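Terkgate Toy Library reopens in Selimley
September 22, 2025

The Terkgate Toy Library has returned to permanent premises after an absence of more than a year. It occupies two rooms on the ground floor of the former Makris shoe shop in Selimley, and lends toys, games and puzzles to families, childminders and nurseries across the district. Its manager, Vasiliki Tsakiris, spoke to the district newsletter about the move, the collection and the plans for the coming winter.

Ms Tsakiris joined the service as an assistant and became manager four years ago. She recalled that the previous building, on Ciltar Road, had been unsuitable for some time before the lease ended. "There was a flight of steps at the front and no lift," she said. "Parents with a pushchair had to leave it on the pavement. We wrote to the landlord on several occasions and were told that a ramp could not be fitted."

During the closure the service continued from a van, which called at the health centre and the two primary schools. Ms Tsakiris described this period as difficult for regular borrowers. Large items such as play kitchens and ride-on toys remained in storage, and returns were often delayed. Membership fell, although most lapsed families have now been in touch about rejoining.

The collection stands at some 4000 items. Asked how it is chosen, Ms Tsakiris said that the first question is always whether a toy can be cleaned and repaired. "A good toy in a home may be used by one or two children. Ours may go to a different house every few weeks. If a part breaks and the maker cannot supply another, the whole set has to be withdrawn, and that is a poor use of public money."

Simple sorting and stacking toys remain among the most requested items for children under three. Ms Tsakiris said that parents sometimes expect a child to master such a toy in an afternoon and are disappointed when this does not happen. "A child may spend a fortnight putting everything through the same hole, or may prefer to put the pieces in a saucepan. I would advise parents to leave them to it. The loan can be renewed."
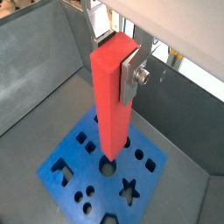
A red block over a blue foam shape-sorting board.

The loan period is 30 days, with one renewal permitted where no other member has reserved the item. Annual membership is charged per household, and the fee is waived for families receiving certain benefits and for registered foster carers. Ms Tsakiris was keen to stress that no fines are charged for lost pieces. "We found that fines kept people away. A mother would discover that a jigsaw piece had gone under the cooker, and we would not see her again. We now ask only to be told what is missing when the item comes back."

Missing pieces are recorded on a card inside the lid, and spare parts from withdrawn sets are kept for future use. Wooden items are sanded and re-oiled on the premises. Electrical toys are tested before each loan, and the library no longer accepts them as donations.

The interview turned to older children, for whom provision has historically been limited. Ms Tsakiris accepted this criticism. "We were seen as a place for babies, and the shelves bore that out. A child of nine who came in with a younger brother had very little to look at." A new section of board games and construction sets has been bought with a grant from the district council. Games may be tried at a table in the second room before they are borrowed.

Specialist items for children with additional needs may be borrowed by any member, without a referral. Families who would like guidance may book a half-hour appointment. Ms Tsakiris said that the waiting time for these appointments was longer than she would wish, and that a second adviser is expected to take up post in February.

On the subject of opening hours, she acknowledged that working parents had asked for later sessions. One late opening each week will be tried until the end of the winter, after which the figures will be reviewed. "If people come, we shall keep it," she said. "If they do not, we shall try a different evening before giving it up."

New members should bring proof of address on their first visit. Donations of clean, complete toys are accepted at the front desk during opening hours and should not be left in the doorway.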